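Laundry Habits and Garment Life Among Residents of Sterness Hall
Final Project Report
Submitted Wednesday, July 11, 2018

Summary

This report presents the results of a one-term study of how students living in Sterness Hall wash, dry and store their everyday clothing, and of how those habits relate to the length of time a garment stays in use. The project combined a written survey, a log of machine use in the two basement laundry rooms, and a small wear test on cotton trousers and shirts. The survey drew 305 completed forms. The machine log recorded 837 wash loads and 930 dryer cycles over the same period.

1. Background

Sterness Hall houses first-year and second-year students. Laundry is paid for through the residence fee, so there is no charge per load. Earlier coursework in the department had looked at water use in the building but had not considered the effect of washing on the clothes themselves. Our group chose this question after the hall office reported that clothing made up the largest share of items left in the donation bins at the end of the spring term.

The study set out to answer two questions. First, how often do residents wash garments that could reasonably be worn again? Second, do residents follow the care label, and if they do not, what do they do instead?

2. Methods

The survey was handed out on paper in March and collected at the front desk over a two-week period. It contained 14 questions, of which the last two were open. Respondents were asked to list the garments they had washed in the past seven days and the number of times each had been worn before washing. In total, 1,257 garments were listed. Forms with no garments listed were set aside and are not part of the 305.

Machine use was taken from the counters on the washers and dryers. The counters record the program chosen but not the weight of the load. One dryer in the east laundry room was out of service for four days, and residents used the west room during that time.

For the wear test, we bought cotton trousers from Bravitz and cotton shirts from Tannous. Half of the garments were washed warm and machine dried on high. The other half were washed cold and dried flat. Each group went through 20 cycles. Length and width were measured at the same five points before the first cycle and after every fifth one.
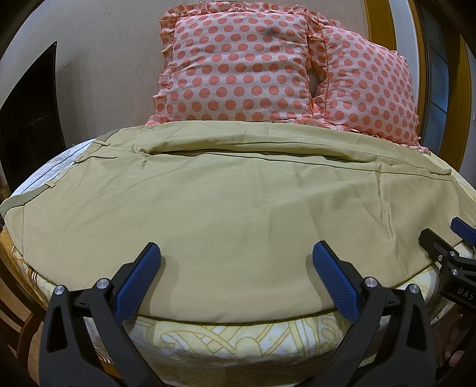
Measurements were taken with a cloth tape by two group members working separately, and the two readings were averaged. Where they differed by more than half a centimeter, both members measured again. Garments were left to rest overnight before being measured, as fabric that has just been dried can read shorter than it will the next day.

3. Results

Trousers were worn a median of three times before washing, and shirts once. Sweaters showed the widest spread - some residents washed them after every wear, others only at the end of term. Most respondents said they decided by smell or visible marks. A smaller group washed everything on a fixed day of the week.

Fewer than half of the respondents said they had read a care label in the past month. In the open questions, the reasons given most often were that the label had been cut out, that the symbols were hard to understand, and that all clothes went into one load in any case. The counters support this last answer. The warm mixed program was chosen more often than all other programs combined.

In the wear test, the machine-dried trousers lost more length than the flat-dried ones, and most of that loss took place in the first five cycles. The shirts showed the same pattern to a lesser degree. Fading was judged by eye against an unwashed garment and was greater in the warm group. Two shirts in the machine-dried group opened at the side seam and were removed from the test after cycle 15.

4. Limits of the Study

The survey relied on memory, and respondents may have left out garments. The wear test used only one maker for each type of garment, and the findings should not be read as a judgment of either. Survey answers were entered into Clarkudico by hand, and a check of one form in ten found a small number of entry errors, which were corrected. The remaining forms were not checked.

5. Recommendations

We recommend that the hall office post a one-page guide to care symbols above the washers in both rooms. We further recommend that folding drying racks be made available for loan at the front desk, in the same manner as vacuum cleaners are now. The cold program should be listed first on the instruction card, where at present it is listed fourth.

The survey form, counter readings and full table of measurements are attached as Appendices A through C.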